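3.2 Garment Categories and Wear Records

Households enrolled in the Genness study were asked to record every item of clothing washed over the study period, together with the number of times it had been worn since its last wash. The final data set holds 1059 wear records. Items were sorted into 5 categories: underlayers, everyday tops, trousers and skirts, outerwear, and sports or fan apparel. The last category was added after the pilot in Bidis, where respondents had placed team shirts under everyday tops in some weeks and under sportswear in others.

Fan apparel proved difficult to classify by use. A replica jersey may be worn for exercise, for watching a game, or as ordinary casual dress, and each use carries a different expectation about washing (Paquette, MacPherson). We therefore coded the occasion of wear separately from the garment type. A representative item from this category is shown in Figure 2.
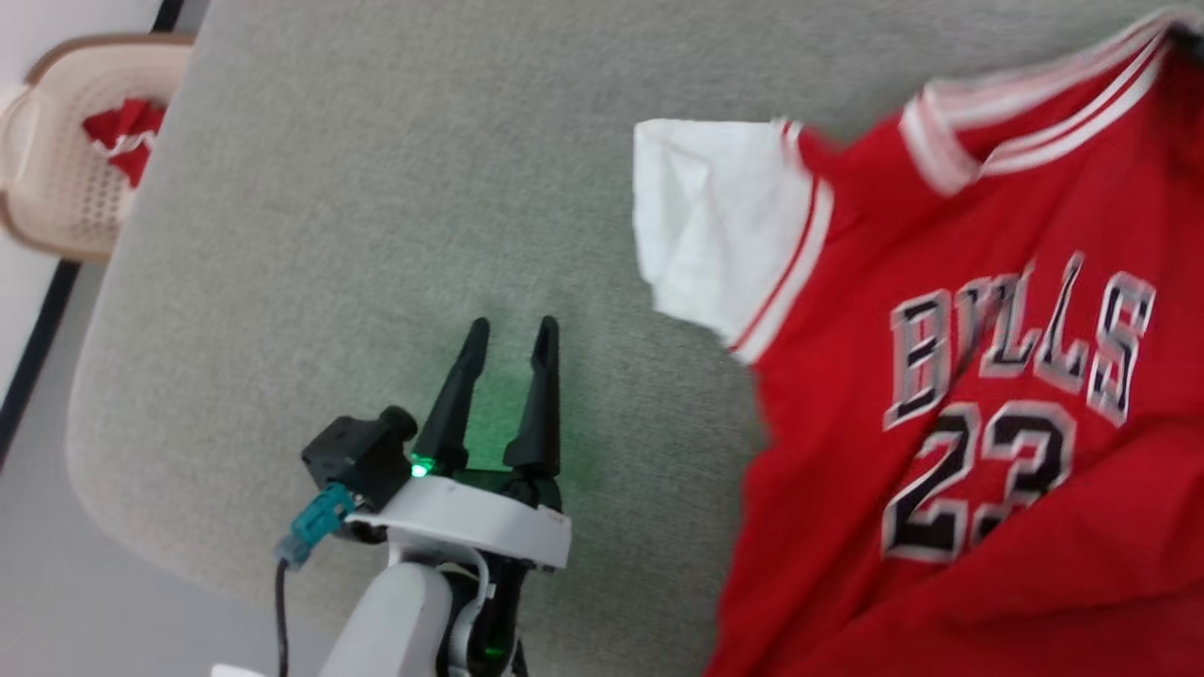 Figure 2. Red "BULLS" jersey, number 23, with white trim at the collar and cuff.

Respondents reported longer intervals between washes for printed garments than for plain ones of similar weight. In written comments, the reason most often given was concern that lettering would crack or peel. Several households turned such items inside out before washing, and a smaller group washed them by hand — a practice almost absent from the other categories.

Wash temperature was taken from the program selected on the machine and was not measured directly. Where a household used the Danex diary form, the program name was converted using the table in Appendix B. Records with no program name were kept for the analysis of wash frequency but left out of the energy estimates in Section 4.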